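Minja: Aufräumen und Zusammenlegen mit zwei Armen

README zum Datensatz, Stand Februar

Hallo und willkommen! Wenn du das hier liest, hast du den Ordner entweder von mir bekommen oder bist über die Projektseite von Skesier gestolpert. Beides schön. Ich bin Halyna Kostiuk, ich habe Minja angefangen und pflege die Sammlung auch weiterhin, und ich schreibe diese Datei selbst, also wundere dich bitte nicht, wenn sie stellenweise eher nach Küchentisch klingt als nach Normblatt.

Worum geht es?

Minja ist eine Sammlung von 400 Episoden, in denen ein zweiarmiger Roboter Dinge erledigt, die zu Hause oder in der Werkstatt ständig anfallen und auf die niemand Lust hat: Stative zusammenlegen, Kabel aufwickeln, Klappkisten falten, Schraubzwingen zurück an die Leiste hängen. Gesteuert wird der Roboter dabei von Menschen, per Teleoperation. Autonom läuft in diesen Aufnahmen gar nichts, und das sage ich gleich am Anfang so deutlich, weil ich auf der letzten Vorführung in Hudgate dreimal gefragt wurde, ob man das Ding schon kaufen kann. Kann man nicht!

Die Frage dahinter ist trotzdem meine Lieblingsfrage: Können Maschinen das schon, den ganzen Kleinkram? Meine Antwort nach einem Winter mit diesen Daten: manches erstaunlich gut, anderes so schlecht, dass man zwischendurch den Raum verlassen muss. Becher von A nach B, geschenkt. Aber gib ihm etwas mit Gelenken, das seine Form ändert, während man es anfasst, und es wird sofort spannend.

Was steckt drin?

Die Episoden liegen nach Aufgaben sortiert in den Ordnern stativ, kabel, kiste und zwinge. Jede Episode hat ein Video aus der Kopfkamera, die Gelenkwinkel beider Arme, die Greiferbefehle und eine kleine Textdatei mit Notizen. Die Notizen sind auf Deutsch, teils auf Englisch, und bei Obed Wumbei gelegentlich in einer Privatstenografie, die ich nach bestem Wissen übersetzt habe. Wenn irgendwo "kl. zu" steht, heißt das "Klemme geschlossen". Ich habe eine Weile gebraucht.

Wichtig für alle, die beide Arme gleich behandeln wollen: Sie haben nicht das gleiche Ende. Links sitzt ein Greifer, rechts eine Hand mit mehreren Fingern. Die Befehlsspalten sind deshalb verschieden breit, und wer sie einfach spiegelt, bekommt Unsinn heraus (ich weiß das, ich habe es gemacht, und das Training lief fröhlich eine ganze Nacht durch).

Warum ausgerechnet Stative?

Der Ordner stativ ist mir der liebste, und er ist auch der schwierigste. Ein Kamerastativ ist ein gemeines Objekt! Drei Beine, die sich am Kopf spreizen, Klemmen, Streben in der Mitte, dünne Rohre, alles dunkel und alles ähnlich. Hält man es nicht gegen, wandert es beim Drücken einfach über den Boden davon. Ein Mensch klemmt es sich unter den Arm oder zwischen die Knie und denkt keine Sekunde darüber nach. Knie haben wir leider nicht im Angebot.

Also haben wir es liegend probiert. Eine Seite hält am Kopf dagegen, die andere nimmt sich ein Bein, und dann heißt es langsam anlegen. Wycliffe Mwakyusa, der die meisten dieser Episoden gesteuert hat, nennt das "Krebs auf dem Rücken", und so heißt die Teilaufgabe jetzt leider auch in den Metadaten (krebs_1 und folgende).

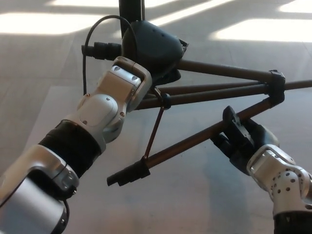
Am meisten Ärger macht die Reihenfolge. Wer ein Bein anlegt, bevor die Strebe nachgibt, drückt gegen das ganze Gestell, und dann passiert entweder nichts oder sehr plötzlich sehr viel. In den Notizen findest du dafür das Wort "Schnapper". Bitte filtere die Schnapper nicht einfach weg! Ich halte sie für die interessantesten Stellen im ganzen Ordner, denn genau dort sieht man, wie die Person an der Steuerung umplant: loslassen, ein Stück weiter oben greifen, neuer Versuch. Wenn ein Modell irgendwann etwas Nützliches aus Minja lernt, dann hoffentlich das.

Das zweite Thema ist das Licht. Aufgenommen haben wir bei Jencombe, im Erdgeschoss, mit Tageslicht, und wenn die Sonne da ist, liegen helle Flecken auf dem Boden und wandern im Lauf des Vormittags weiter. Katalin Virág wollte Vorhänge. Ich wollte keine. Bei mir zu Hause scheint ja auch die Sonne aufs Parkett, und eine Maschine, die nur bei gleichmäßigem Laborlicht Ordnung machen kann, hilft mir herzlich wenig. Wir haben uns darauf geeinigt, dass es ein Feld namens sonne gibt, mit ja oder nein, und wer das Problem lieber umgehen will, kann danach filtern.

Und, können sie es nun?

Ich habe auf dem Stativordner ein kleines Modell trainiert, nichts Großes, eher um die Daten zu prüfen. Von 58 Versuchen, ein Stativ am Boden ganz zusammenzulegen, sind ihm 2 gelungen. Zwei! Ich habe trotzdem gejubelt, denn beim ersten saß Nyokabi Rotich neben mir und hatte schon die Jacke an. Bei den meisten anderen kam es bis zum ersten Bein und verhedderte sich dann mit sich selbst. Als Werbung taugt das nicht, als Startpunkt schon, und wer es besser hinbekommt, schreibt mir bitte, ich will das unbedingt sehen.

Kabel gehen übrigens noch schlechter, und Klappkisten viel besser, als ich dachte. Eine Kiste hat vier Wände und eine Meinung, wie sie gefaltet werden möchte. Man muss sie nur an der richtigen Kante antippen. Für die Werkstatt könnte ich mir so etwas bald vorstellen, mit einer festen Kistensorte und jemandem in Rufweite. Für meinen Abstellraum eher nicht, da liegt alles übereinander und die Tür geht nach innen auf.

Bekannte Macken

Bei einem Teil der Kabelepisoden laufen Video und Gelenkdaten leicht auseinander. Die betroffenen Episoden tragen die Markierung zeit_pruefen. Ich repariere das, sobald ich dazu komme.

Im Ordner zwinge fehlen die Notizen für alles, was nach dem Mittagessen aufgenommen wurde. Fragt nicht. Doch, fragt Obed.

Eine Episode zählt als geglückt, wenn die Person an der Steuerung das so eingetragen hat. Wycliffe ist streng, Katalin ist großzügig. Im Feld person steht ein Kürzel, damit kann man das ein bisschen herausrechnen. Ein halb zusammengelegtes Stativ ist bei der einen "fast" und beim anderen "nein", und ich habe das so gelassen, wie es eingetragen wurde.

Kraftwerte gibt es keine. Ja, ich hätte auch gern welche.

Benutzung

Forschung, Lehre, Basteln am Wochenende: alles gern. Für kommerzielle Sachen bitte vorher kurz bei Skesier melden, da gibt es ein Formular, das wirklich nur eine Seite hat. Wenn du etwas veröffentlichst, nenn bitte den Namen Minja und die Versionsbezeichnung aus der Datei VERSION, sonst weiß später kein Mensch, welche Fassung du hattest.

Bitte benutz die Daten nicht als Beleg dafür, dass ein Roboter irgendwo unbeaufsichtigt arbeiten kann. Das geben sie nicht her, bei uns stand immer jemand am Notaus.

Wie es weitergeht

Als Nächstes kommen Wäscheständer dran (im Grunde Stative mit schlechterer Laune) und danach vielleicht Regenschirme, falls Nyokabi mich lässt. Sie findet Regenschirme albern. Ich finde, dass jeder Haushalt einen hat und dass sie klemmen, und damit sind sie qualifiziert!

Fehler, Fragen und Fundstücke am besten direkt ins Ticketsystem, mit Ordnername und Episodennummer. Morgens vor neun antworte ich am schnellsten.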